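Ticket 2097: shelf unit in the small bedroom, leaning and "won't hold things"

Status: open
Category: furniture, indoor
Unit: Farkex open cube bookcase, white, no back panel
Site: Hjaltested, ground floor, small bedroom

Original report

The tall white shelf in the small bedroom leans to the left and things roll off the top. We were told these units are stable without a back. Can somebody replace it? It was only put up in February. We have already tried folded cardboard under one corner and it made no difference.

First reply

Before anyone orders a new one, please check the following and write the results here. "Leans" can mean the unit is out of square, the floor is out of level, or the person looking at it is standing at an angle. I have had all of those reported as a broken bookcase.

- Take out the cardboard. It compresses, and whatever you measure with it in place is worthless.
- Put a level on the top board, front to back and then side to side.
- Measure both diagonals of the whole unit with a tape.
- Look at the wall bracket. Is there one?

Reporter, same day

Cardboard is out. Side to side the level looks fine to us. Front to back it drops toward the room. Diagonals differ by 11 mm. No bracket that we can find. The instructions said it was optional.

Second reply

I doubt the instructions said that. The Farkex sheet I have in the folder lists the bracket as a separate bag, and people take "separate" to mean "optional." If you still have the sheet, copy out the line word for word.

11 mm on the diagonals is a racked unit. With no back panel there is nothing to hold the corners square except the fittings, so I would look there before blaming the boards. The drop toward the room is a second problem and may well be the floor. You have reported both as one thing.

Also, your report says left and your level says front. Which is it?

Reporter, next morning

It rolls forward and a bit left. We don't have the sheet anymore. Somebody here said the Mamberg felt pads would fix it. Should we buy those?

Third reply

No. The pads protect a floor. The packet says "levels uneven furniture" in small print, and I have yet to see one do it once there is weight on top. If you have some already, leave them in the drawer.

Do this instead:

1. Empty the top half. Leave the bottom row loaded so the unit doesn't tip while you work.
2. With one person holding the side, go around the cam fittings with a hand screwdriver. There are 17 on this model. Write down any that turn more than a quarter.
3. Measure the diagonals again.
4. Report back before touching the floor side of things.

Reporter, afternoon

Done. 3 of them were loose, all on the left column. Diagonals now match as far as we can read the tape. It still drops toward the room. We think it is fixed though? We put fruit on top and it stays.

Fourth reply

Fruit staying put is not a measurement. An apple has a dent at the bottom and will sit happily on a slope. I asked for the level.

I'm glad about the diagonals. I am less sure they will stay matched, as cams that worked loose once tend to do it again. Check them in a few weeks.

Reporter, with attachment

Level says the bubble is just touching the line, front side. Is that good enough? Attached is how it stands at the moment: apples on top, pink bowl back in the middle row, the cutting board and the white container with the red lid down on the bottom.

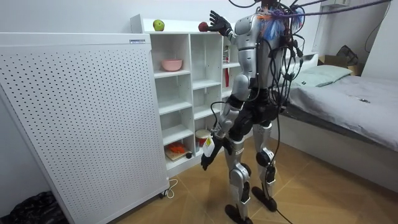

Fifth reply

Thanks. I can't judge level from a picture and won't try. Bubble touching the line is close, but you still have a tall unit with no bracket, and that bothers me more than the slope does.

The load is sensible enough for now. Keep the heavier kitchen things on the bottom shelf and nothing breakable on top until the bracket is in.

Remaining actions

- Fit the wall bracket. The Astosar one is sold as universal; check the hole spacing against the top board before drilling, as I don't trust the word.
- Two hard plastic shims under the front edge, trimmed flush.
- Level again, both directions, and write down what it says.
- Recheck the three left-column cams.

Replacement request declined. Ticket stays open until the bracket is confirmed.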